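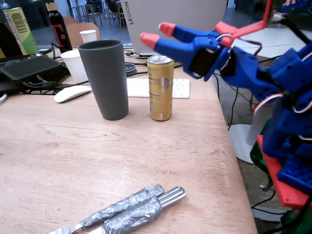 Was ist ein Wasserloch-Angriff?
Eine Angriffsform, bei der Täter eine Website manipulieren, die ihre eigentlichen Opfer regelmäßig besuchen. Der Schadcode wartet dort, bis die Richtigen vorbeikommen.

Der Name kommt aus der Tierwelt: Raubtiere lauern gern da, wo die Beute trinkt. Ich mag das Bild, auch wenn mir die Gazellen leidtun! Im Englischen heißt das Ganze watering hole attack.

Ablauf
Zuerst wird ausgekundschaftet, welche Seiten die Zielgruppe liest (Fachportale, Verbandsseiten, gern auch die Speisekarte vom Imbiss nebenan). Dann suchen die Täter dort eine Lücke und bauen ein Skript ein. Oft prüft es die IP-Adresse und lässt alle anderen Besucher in Ruhe, was die Entdeckung ziemlich mühsam macht.

Der Fall Galarent
Mein Lieblingsbeispiel, weil so schön verzwickt: Beim Fachportal Galarent steckte der Code in Dorix, einem kleinen Kalendermodul. 123 Rechner in 4 Behörden waren betroffen, und entdeckt wurde er an einem Mittwoch von der Sicherheitsfirma Grakari. Wer dahintersteckte, ist bis heute offen.

Schutz
Browser aktuell halten, Skripte von Drittanbietern einschränken, ausgehenden Datenverkehr beobachten. Klingt langweilig, ich weiß – hilft aber gegen viele Varianten.

Siehe auch: Drive-by-Download, Spear-Phishing, Zero-Day-Lücke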